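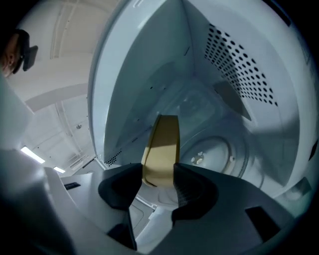

Cleaning the office microwave

I have put off this small job for more than a month. Our microwave at work is used by many people, and each of us believes that another person will wash it. In October I decided that the other person is me.

My method is simple. I take out the glass plate and wash it in the sink. Then I go over the floor, the walls and the ceiling with a damp sponge. The little holes on the side I only touch lightly – I don't want water to go in there. The ring under the plate needs more patience, as old soup likes to hide in it.

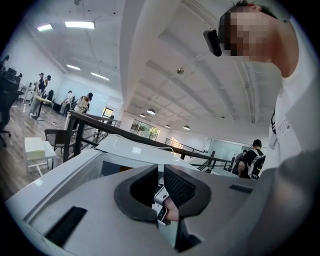 Our office, with the round lamps on.

Trinidad asked me why I don't use vinegar. I tried it once at home, and for two days my bread tasted of salad. Maybe I used too much. Now I take warm water and one drop of dish soap, and I leave the door open for 30 minutes.

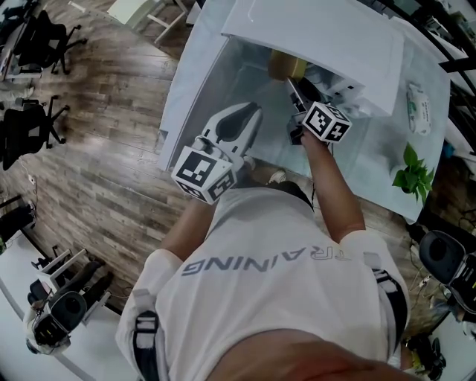
For the outside I prefer wet wipes, but I still keep the sponge near me for the corners of the door. Jomar says I am too careful with this. He is probably right, but he also heats fish.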